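Lepik Laundry Demonstration: Visits and Open Days

14 shares | 3 comments

The Lepik is a two-armed robot sold and supported in this region by Prosetti. Most people who ask us about it want to see it handle real washing before they talk about anything else, so we run demonstrations at our Grurora site through the year, and one larger open day each June. This page sets out what you will see, what you can bring and what the unit needs if you are thinking about a trial at your own workplace.

Who the demonstrations are for

We get visitors from aged care homes, motels, sports clubs, community colleges and small commercial laundries. You don't need a technical background. If you do have one, tell us when you book and we will leave time at the end for the software side, which takes place at a desk and is slower going.

Groups are limited to six people for a standard visit. The room is small and everyone needs to be able to stand behind the floor line and still see the machine. Larger groups are split in two and the second half has tea while the first half watches.

What happens on a visit

A standard visit takes 65 minutes. The first part is a short talk by Kristaps Dambrauskienė, who looks after the demonstration program. He covers how the arms are controlled, how jobs are set up and what the robot does when it can't find what it is looking for. You then move next door to the laundry area.

The demonstration uses an ordinary household front loader. The main job is unloading: door open, garments out, garments into the basket. If time allows we also show loading. Each job is run at normal working speed, and visitors are often surprised at how long the robot spends lining up before it takes hold of anything. We don't speed it up for the day. If a grasp fails, the operator lets the robot try again before stepping in. 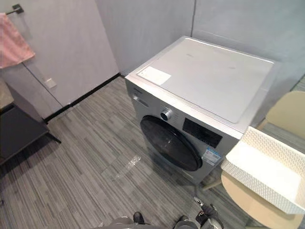
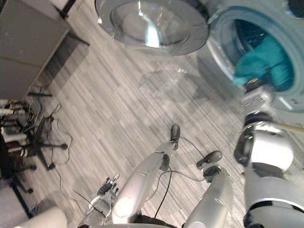 Unloading is the job we get the most questions about, and it is the one we suggest you watch closely. Fabric doesn't hold its shape, so the robot can't be given one fixed place to grip. It has to reach into the opening and work with whatever is nearest. A bunched item like the teal garment in the drum is a fair test, with folds facing in several directions and part of it already pulled toward the opening. Single small items such as socks are harder and take longer. Heavy flat items such as bath sheets can be done but may need two or three pulls.

The basket can go on a chair, a bench or a trolley. We use a plain chair at Grurora for most visits. Height matters more than the type of furniture, and we can go through the working range with you if you have a particular trolley in mind.

Open day

The June open day runs from 10 a.m. to 3 p.m. with short demonstrations repeated through the day. You don't need a booking for these. There is a sign-in sheet at the front counter and the order is first come, first served. Last year we had 200 visitors, and the quietest time was just after noon.

The open day also has a table for the Betov gripper range, with sample fingers you can pick up and handle. Betov parts are fitted to order and are not included in the base price. Please ask at the table if you want to know which ones suit linen and which ones suit clothing.

Bringing your own washing

You are welcome to bring a small bag of your own items, up to 30 pieces, and have the robot try them. Please make sure they are clean and have empty pockets. We can't take anything with loose beading, long cords or open hooks. Mark the bag with your name and collect it before you leave.

Results with your own items are usually more useful to you than results with ours. Kristaps will write down which items were handled without help and which needed the operator, and you can take a copy with you.

What your site would need

For a trial at your own workplace, we ask for the following:

A level floor. Short-pile carpet, vinyl and sealed concrete are all suitable. Loose mats should be taken up.

Clear space in front of the washer, with room for its door to open fully.

A standard power outlet on the same side of the room as the robot, and a safe path for cables.

Steady lighting. Strong sun through a window can cause trouble with glass doors and shiny trim.

One staff member who can be present for the whole trial. We will train that person on the first morning.

We visit the site first to measure up. There is no charge for this within normal driving distance of Grurora. If the room isn't suitable we will say so then.

Safety and access

Closed shoes are required in the laundry area. Children are welcome on the open day with an adult, but can't attend standard visits. The building has step-free access from the rear car park and an accessible washroom near the counter. Please stay behind the floor line while the arms are powered, even if the robot is standing still.

Booking

Visits are booked through the Prosetti front counter by phone or email. Tell us how many people are coming, what kind of laundry you handle and whether you will be bringing your own items. We will reply with the next open times. If you need to cancel, let us know the day before so the spot can be offered to another group.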